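What Is a Robot Arm Kit?

A robot arm kit is a box of parts that you put together to make an arm that moves. The Bollero Club in Trisstead lends kits to families for 18 days at a time. You need an adult to help you build one.

The arm bends at its joints, a bit like yours does at the elbow and wrist. Inside each joint is a small motor called a servo. A computer tells each servo how far to turn. 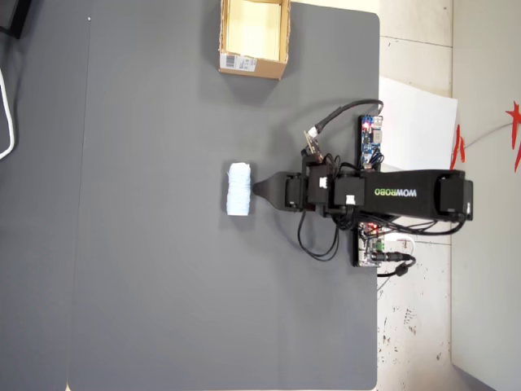

The part at the end of an arm is called the gripper. It does the job of your fingers. Different arms have different grippers, and some are wide and flat. The black one on the gray table gets narrow toward its tip, and the tip is pointing at a light blue cylinder. To pick something up, a gripper opens, moves forward and closes. Soft things are good for practice. They can be squeezed a little without breaking.

Who can borrow a kit?

Anyone aged 8 or older with a library card. New kits come in April. Ask for the Viltar booklet too. It has 5 easy jobs to try, and the first one is moving a sock from one side of a table to the other.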